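The courtyard at Mollport, six months in
Fri 5 January

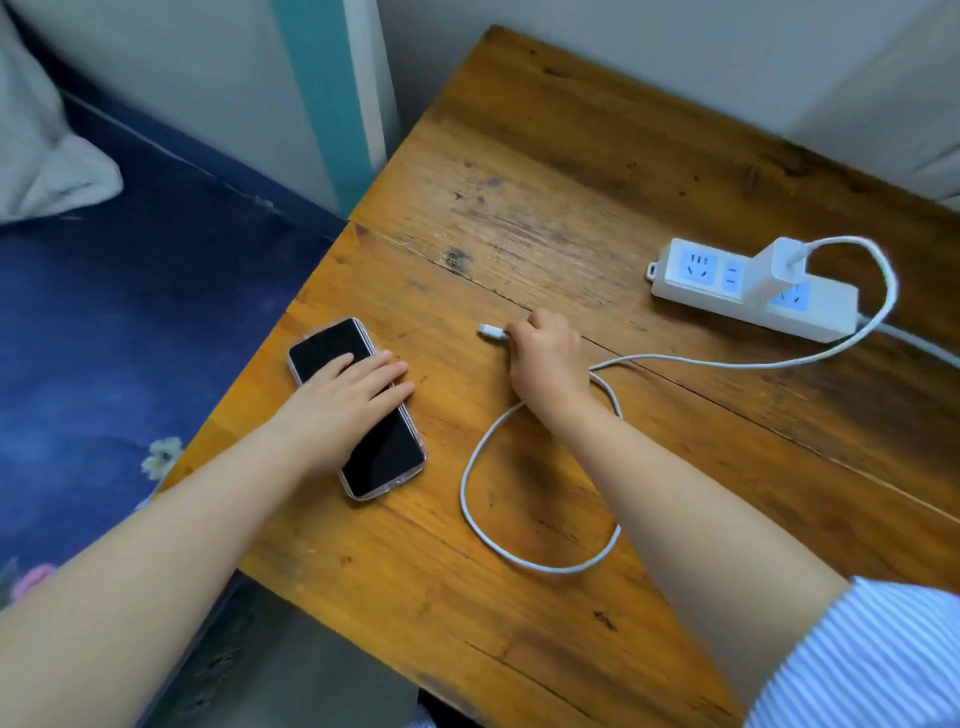
What the brochure promised
I have lived across the street from the Mollport redevelopment since before it was a redevelopment, so take my opinions with that in mind. I watched the old bus depot come down and I watched Brokico's building go up, and in between I went to two public meetings and picked up the brochure. I still have it. It says the courtyard will be "a living room for the neighborhood." I have read that phrase about so many courtyards by now that I look for the sofa.

The design is by Drukitz, a studio that did the library extension on Mahlangu Street. I like the library extension. It has a good staircase and you can find the restrooms. So I was ready to like this one too, and parts of it I do. The brick is handsome. The ground floor windows are tall and the corner with the bakery gets people in and out all morning.

The courtyard is another matter. It has 20 fixed benches, all of them concrete, all of them facing a shallow basin that was drained in the fall and hasn't been filled again. There are 6 trees in steel planters. Somebody chose a species that stays narrow, which looks great in a rendering and gives you a strip of shade the width of a coat.

The gate
You get in through a passage off the street, and the passage has a gate. At the first meeting I asked whether the gate would be locked. I was told it was "a threshold element." At the second meeting Elmarie Swanepoel, who lives two doors down from me and has less patience, asked the same thing and got told it would be open during daylight hours. I walk past most days around five, and in winter I suppose that counts as dark, but I've also found it shut on a Sunday at noon.

A locked gate is a management decision and I can't pin that on the architects. But they drew the gate. If you draw a gate, sooner or later someone is going to buy a padlock.

What people do there
Residents cut through to the parking level. A few smoke. On warm days in the fall I saw kids on scooters, using the rim of the basin as a ramp, and that was the best use of it I've seen so far. By October there were metal studs along the rim.

Benedicta Arthur wrote to me after my last post and said I was being unfair, that a new public space needs a couple of years before people take to it. Maybe. She pointed to the old market square, which was bare when she was a girl. Fair enough, but the market square had a market. I'm not sure what this courtyard is supposed to grow into. None of the ground floor shops open onto it. They all face the street, and the courtyard gets their back doors and the bike room.

The numbers
The planning notice gives the courtyard as 738 square meters of "publicly accessible open space," and the building got an extra floor partly on the strength of it. I'd like to know how that's checked. I wrote to the planning office to ask if anyone visits once the thing is built, and the reply thanked me for my interest in the built environment.

There is supposed to be a planting phase in May, with movable chairs. I'd be glad to see the chairs. I'll walk over and sit in one, if the gate's open.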